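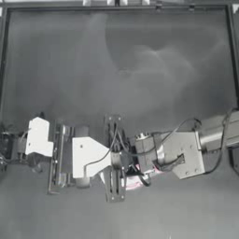

What does a lock file do when you install packages in a Python project?

It records the exact version of every package that was installed, including the ones your own packages depend on, so that another machine can install the same set later.

Our report looks at how much difference this makes on a small student project. The project is Taserari, a booking site for study rooms that our group has been building since July. It runs on a virtual server in the department, called Odine, and on four laptops with three different operating systems.

Posted in: Student Projects / Software / Packaging

1. Background

Taserari started with a plain requirements file that listed 22 packages, most of them without a version number. Running pip install on a new machine fetched whatever was newest that day. In the first weeks this was fine. Later on, one laptop had a newer release of the form library than the others, and the login page stopped working there only. We lost two afternoons to it before comparing the output of pip freeze on both machines.

After that we decided to test three ways of working: the plain file, a file with fixed versions written by hand, and a lock file made by a tool. For the third we used Wurkunix, a small command line program written by an earlier year group on our course. It reads the plain file, works out the full list and writes it to a second file with a checksum for each package.

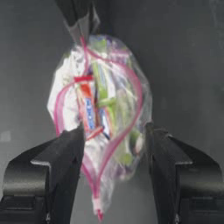
2. Method

Each test began with an empty virtual environment. We removed the pip cache first, as a cached package makes the times useless. We then installed from one of the three files, ran the test suite and saved the log. The same steps were repeated on Odine and on each laptop, with 36 installs in total.

The commands for the lock file runs were:

python3 -m venv env
source env/bin/activate
pip install --require-hashes -r locked.txt

On the Windows laptop the second line is env\Scripts\activate. We forgot this in the first version of our script and had to throw away the results for that machine, as the packages had gone into the main Python folder.
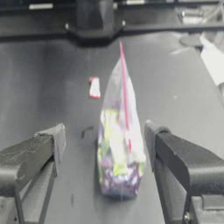
Figure 2. Clear zip-top bag between two gripper fingers.

3. Results

The plain file gave different package lists on different days. The test suite has 272 tests, and with the plain file it did not pass completely on every machine. The failures were all in the form handling and the date code.

The hand-written file was better – the direct packages matched everywhere – but it said nothing about the packages underneath them. One of those changed during the test period, and we only noticed when reading the logs afterwards. No test failed from it.

With the lock file, every machine on Linux and macOS ended up with the same list. Windows needed one extra package for coloured terminal output, and Wurkunix does not handle this by itself. We added a second lock file for Windows, made on that laptop.
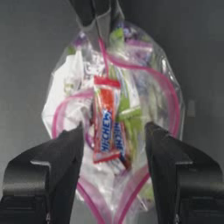 Keeping the two files in step is a nuisance. When somebody adds a package, both have to be made again, and the change often got left half done until the next person pulled the branch. We tried a check on Odine that compares the dates of the files, and it catches most cases, though it also complains when a file was only reformatted.

4. Remaining work

The server still uses the hand-written file for the live site. Moving it over means changing the deploy script, which was taken from the Verbeke project and has the old file name in several places. We also want to try building the lock file inside a container.

Submitted 6 November 2021

This site uses cookies to remember your settings. By continuing to browse you accept our cookie policy.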